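Small Things, Big Shelf: the Flavby gallery
by Jussara Trindade, 2020-02-07

I've been collecting keyrings and trinkets for 19 years, and I still get a thrill when a new one turns up! Since December I've been getting them out of their tins, one batch at a time, and giving them a proper look before they go up on the new shelf.

The first batch was mostly bells and tassels from the market at Nukport, lovely and noisy, and my brother begged me to stop shaking them.
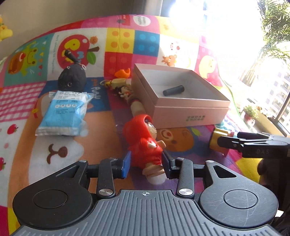 Wooden dolls are my great weakness, and Hamdy's swap table always has a few. I'm so fond of painted faces, and the one in the red hood has such dark eyes – with a keyring on the hood, too! The black plush is going on the top shelf where everyone can see it.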